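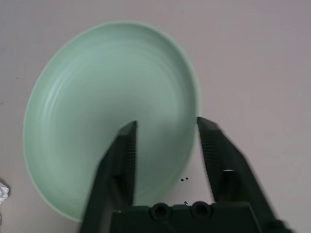
Mai, 21 h 40. Repris la question des assiettes là où je l'avais laissée. Le modèle vert céladon reste le plus régulier des essais, mais les stries de tournage ressortent davantage près du bord qu'au centre, où la surface devient presque lisse. J'attribue cela à la pression de l'estèque, que je relâche trop tard en revenant vers l'intérieur. À vérifier sur la prochaine série, en notant cette fois la vitesse du tour.

L'émail est celui de Wallitz, dilué avec 5 % d'eau en plus de ce que prévoit ma fiche. Il s'amincit sur l'arête de la lèvre et la teinte y est plus claire. Dans le creux des anneaux il se rassemble et vire au vert sauge. Yolandi Sithole préférerait une couverte uniforme. Je ne suis pas de son avis : sur une grande assiette ronde, un vert sans variation donne un aspect de cantine. Je lui ai répondu par écrit, elle n'a pas encore réagi.

Masse de terre au départ : 800 g. C'est peu pour ce diamètre et la paroi inclinée le supporte tout juste. À 100 g de plus, le profil serait moins tendu, mais je perdrais moins de pièces au tournassage. Deux fonds percés le mois dernier, un troisième rattrapé de justesse à la barbotine, ce que je ne referai pas.

Cuisson : palier final écourté par rapport au programme Bruleda, puis refroidissement libre jusqu'à 182 degrés avant d'entrouvrir. Aucun bruit de tressaillage. J'ai laissé le four ainsi pendant le dîner.

Repassé ensuite sur la question de la profondeur. Le client d'Akum demande une assiette « plate », mais sert des plats en sauce. Une vraie plate ne conviendra pas. La légère cuvette actuelle me paraît le bon compromis - je garderai donc la pente et ne toucherai qu'au raccord avec le fond, encore un peu brusque au doigt. Pour l'empilage, il faudra reprendre le pied, trop étroit par rapport au bord.

Autre point : la nappe. Sur un plateau gris rosé, le vert pâle tient bien et paraît même un peu plus froid. Sur le bois foncé du buffet il s'éteint. Akpan voulait des sets en lin brut, j'essaierai quand il m'en enverra un échantillon.

À faire demain matin : peser la terre en boules, nettoyer le bac à émail, refaire l'étiquette du seau vert qui ne se lit plus. Commander des colombins de rechange pour l'enfournement. Relire aussi la fiche de dilution, la colonne de densité est vide depuis mars.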